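How a Robot Learns to Clean a Sink

Zerkura Kids, reading for ages 8 to 12
January 28, 2021

Do you remember how you learned to tie your shoes? Probably a grown-up sat next to you and made the loops slowly. You watched. Then you tried, and the knot fell open. You tried again. After many tries, your fingers knew what to do, and today you can tie your shoes and talk about dinosaurs at the same time.

Many robots learn in a similar way. They need examples. They need a lot more examples than you do, and somebody must collect them. This article tells how that work is done.

Two ways to tell a robot what to do

The older way is to write down every step. A person writes a program, and the program says: move the arm forward, close the hand, lift the arm, turn left. The robot does exactly this, every time. In a factory it works very well. A robot which puts the same screw in the same hole all day long doesn't need to think about where the hole is. The hole is always in the same place.

But a home is not a factory. Think about the place where you brush your teeth. Yesterday the towel was on the left. Today it is on the floor. Tomorrow your sister leaves her hairbrush in the basin. If the robot knows only "move the arm forward," it will push the hairbrush or wipe the air.

The newer way is to show the robot what to do, again and again, in many different situations. The computer inside the robot looks at all these examples and searches for what they have in common. We call this machine learning. The part of the computer program that learns is often called a model. You can think of it as a very patient student with no ideas of its own at the beginning.

What is one example made of?

When you watch a friend doing something, you use your eyes. You also guess what your friend's hands are feeling. A robot's example has to contain the same kind of things, but written down as numbers and pictures.

At the Burkadis workshop, where a robot called Pan is learning housework, one example has two big parts. The first part is what the robot sees. Pan has a camera in its head, and the camera takes many pictures every second, like a film. The second part is what the robot does at the same moment: how much each joint in its arm is bent, and how open its hand is.

These two parts must fit together in time. If the film is late by even one second, the model will learn something wrong. It will think that the hand should close when the cloth is already left behind. So the people in the workshop check the clocks of the camera and of the arm every morning before they begin.

One complete example, from the start of a job to the end, is called an episode. It is a word we also use for television shows. "Pick up the cloth and wipe the basin" is one episode. Most of them are short, shorter than a song on the radio.

Who moves the robot?

At the beginning Pan can't do anything alone, so a person must move it. This person is called an operator. The operator holds two handles, one for each hand. When she moves the left handle, Pan's left arm moves. When she squeezes, Pan's fingers close. This is called teleoperation. "Tele" comes from an old Greek word for "far," and you know it already from telephone and television.

It looks like a video game, but it's harder. The operator can't feel the cloth in her own fingers. She must look very carefully to know if the robot is really holding it. New operators often squeeze too early, and the robot picks up nothing at all. They have to practice with simple things before they work on a real task.

The sink task

One of the tasks which Pan is learning is wiping a bathroom sink. For you it is maybe a boring job on a Saturday morning. For a robot it is full of difficult things.

First, a sink is shiny. Light makes bright spots on it, and when the camera moves, the bright spots move too. A child knows that a bright spot is only light. A model doesn't know it. It could believe that the bright spot is an object, or that it is dirt which must be wiped away.
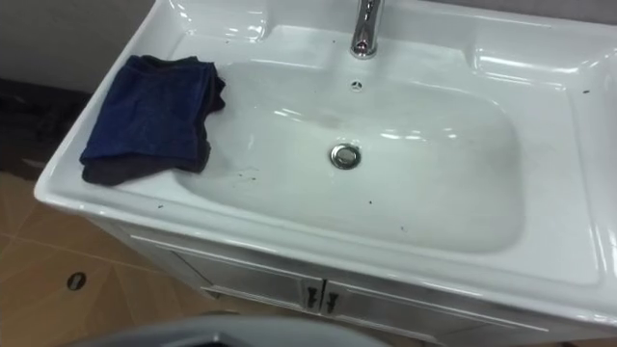 Second, a cloth has no fixed shape. A cup is always a cup, from the front and from the back. But a cloth can be folded, rolled, flat, or hanging over an edge, and it never lies twice in exactly the same way. The robot has to find a good place to hold it, each time new.

Third, the dirt is small. Little dark specks are easy to miss, and they can be anywhere: on the bottom, on the walls of the basin, or on the flat part next to it. It isn't enough to make one nice big circle with the cloth. The robot should look where the specks are and go there.

And fourth, a basin is curved. When you wipe a table, your hand stays at the same height. When you wipe a basin, your hand must go down and come up again, and it must press a little, but not too hard. Your arm does this without asking you. The robot's arm has to learn it from the numbers.

Why so many times?

Imagine that the operator shows the sink task only once. Pan will then learn that one situation: this cloth, in this place, with this light. Put the cloth on the other side, and the robot may reach to the old place and find nothing there.

So the operators make changes between the episodes. They put the cloth on the left, then on the right, then inside the basin. They take a cloth of another color. They switch on a different lamp. They put specks in new places. They also move the robot a little, so that it sees the sink from a new side. These changes are called variation, and they are the most important part of the whole work.

For the sink task, the workshop has saved 761 episodes until now. They were recorded at 16 different sinks. If we add all of Pan's tasks together, such as folding, sorting and putting things back on a shelf, there are over 3556 episodes. The collecting began in October, and it still continues.

What happens with the mistakes?

Sometimes an episode goes wrong. The cloth falls on the floor, or the arm bumps against the faucet. Should we throw this episode away?

It depends. If the camera stopped in the middle, the episode is useless and it's deleted. But if the operator dropped the cloth and then picked it up again, this can be a very good example. It shows the robot what to do after a mistake. A robot that has seen only perfect work doesn't know how to continue when something is not perfect.

Every episode gets a label, which is a short note. The label says what the task was and if it went well. The people write these labels in a program with the name Trekon. They watch the films again, often at double speed, and they choose the right words. It is slow work and your eyes get tired. But a wrong label is like a wrong answer at the back of your math book. The student who trusts it will learn the wrong thing.

From examples to trying alone

When there are enough episodes, the computer begins to train. It looks at a picture from the film and guesses: how should the arm move now? Then it compares its guess with what the operator really did. In the beginning the guesses are terrible. After each guess the model changes itself a tiny bit, so that the next guess is a little closer. It does this millions of times, and it can take days.

After that comes the test. The operator puts down the handles, and Pan must try alone. A person stands next to a big red stop button, for safety. The test is done at a sink that was not in the examples, because we want to know if the robot has learned about sinks in general, or if it only remembers the old ones.

The tests also tell the team what to collect next. If Pan is good with a cloth that lies flat but bad with a cloth that hangs over the edge, the operators will record more episodes with hanging cloths. Then the training starts again, and then another test.

Try it at home

You can play this as a game with a friend. You need one small cloth, one table and a few dried beans.

One of you is the robot and the other is the operator. The robot closes its eyes. The operator says only simple commands, like "hand forward," "hand down," "close," "open," and "left." Try to pick up the cloth and wipe all the beans into one corner.

Now change the places. Put the cloth somewhere else, spread the beans again, and see which commands from the first round still work. Write down the ones that don't. You can also count how many commands you needed for one job, and compare it with the other team.

Words to know

Model: the part of a program that learns from examples.
Episode: one example of a task, from the start to the end.
Operator: the person who moves the robot during the collecting.
Teleoperation: moving a robot from a distance.
Variation: small changes between the examples.
Label: a short note that says what happens in an episode.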